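What an Obituary Leaves Out

My aunt kept obituaries in a recipe box. She clipped them from the paper in Parkstead and filed them by last name behind the cards for pie crust and bean soup. When she died the box came to me, and I read the whole thing over a couple of evenings in November. I have been thinking since then about what an obituary is supposed to do, and I have come to believe that most of us are writing them badly. I include the one I wrote for her.

The form is familiar. Name, age, town. Parents, with the word "late" in front of them. Place of work. Church, if there was one. A hobby. Then the list of who died first and who is left, then the hour of the service. My aunt's ran to 84 words because the paper charged by the line past that and my cousins were splitting the bill. It said she was 65, that she had retired from the billing office at Grikarero, and that she enjoyed gardening.

She did not especially enjoy gardening. She had tomatoes because her neighbor gave her the plants every spring and she didn't want to hurt his feelings. What she enjoyed was driving to other people's towns and eating lunch there. I knew that when I wrote the notice. I put gardening because the form on the funeral home's website had a box labeled "Hobbies and Interests," and gardening is the kind of thing that goes in it.

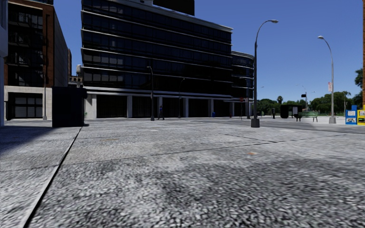 I don't blame the funeral home for that. Pirjo Heiskanen, who handled the arrangements, told me families usually fill out the form the same night, often past ten o'clock, and that they mostly want it to be over. She sends the draft back once for corrections. The corrections she gets are nearly always spellings of grandchildren's names. In all her years at the job, she said, very few people have called to change the part about who the person was.

The list of relatives

I used to think the survivors' list was the dull part and ought to be cut. I've changed my mind. If you read a box of old notices from one town, the lists are what hold it together. A woman who is a daughter in one clipping is a sister in the next and a widow in a third. My aunt had written small notes in pencil on some of them, mostly corrections. On one she had added a name the family left off. It was the man's first wife, who had been married to him longer than the second one had.

That is my first complaint about the way we write these. We use the list to settle scores, or to avoid them. Stepchildren get left out. A partner who shared a house with the dead for decades becomes a "special friend." A brother nobody speaks to is missing, and anyone in town who knew them sees the gap at once. I think everybody who belongs on the list should be on it, whatever went on at Thanksgiving. The list is a record. People doing family research will rely on it long after the quarrel is forgotten, and it may be the only place those names are printed together.

I had a chance to follow my own advice and I did follow it that time. My aunt's former husband is in her notice. One of my cousins was angry with me for a while. He came to the service and sat in the back, and he signed the book.

The cause of death

My second complaint is harder to make without sounding nosy. A great many notices say "passed away suddenly" or "after an illness" and stop. I understand wanting privacy, and no family owes the public a medical report. But I think the habit has gone too far. When the cause is plain and carries no shame, a heart attack or a stroke or a cancer with a name, leaving it out starts more talk than putting it in. People call each other up to ask. Somebody guesses wrong and the wrong guess travels.

Ifeoma Okoro and I have argued about this for years. She edited the notices page at a small weekly before it closed, and her view is that the cause of death belongs to the last week of a life and shouldn't be allowed to take over the rest. She would give the space to where a person worked and what they were good at. She has a point about space. I would still give the cause one line.

We do agree about work. "Retired from Mishra" tells you who signed the checks. It doesn't tell you whether a man drove a truck there or kept the books or ran the front desk and knew every customer by voice. My father's notice says he retired from Tronuvholm after long service, and it never mentions that he fixed the boilers. He would have wanted the boilers in. It takes two more words.

What to put in

People ask what they should write, and the samples online are not much help, being full of phrases like "lit up every room." I have never met anyone who did that. My own suggestions are few, and they don't cost much even when you're paying by the line.

Say what the person did at work, with a verb in it.

Name one thing they did regularly, and make it something their friends would recognize. If it was bowling, say where. If it was watching game shows with the sound off, say that. A true small thing is worth more than a respectable one.

Put down where they lived before, if they came from somewhere else. Old neighbors look. 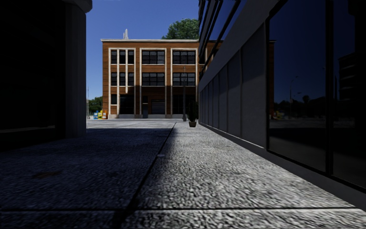
Leave out the adjectives you wouldn't have said to their face. My aunt would have laughed at "beloved by all." She had four close friends and a long list of people she couldn't stand, and she was good company to both.

Read it out loud to somebody who knew them before you send it in. If I had done that, the other person would have stopped me at gardening.

The other objection I hear is that none of this matters anymore, with most notices going up on a web page that anyone can comment under. I see it the opposite way. The clipping in the box was short because paper was expensive. The web page often costs nothing extra for length, and families still send in the same few lines, with the same boxes filled in. The comments underneath tend to be better than the notice. That's where you find out that the woman taught half the block to drive, or that the man brought his own hot sauce to church suppers.

I wrote a second version of my aunt's notice this winter. It's too late for the paper and I didn't send it anywhere. It has the lunches in it, and the name of the diner she thought had the best pie, and the neighbor with the tomato plants. It runs a good deal longer than the first. I put it in the recipe box under her last name, behind the one that was printed.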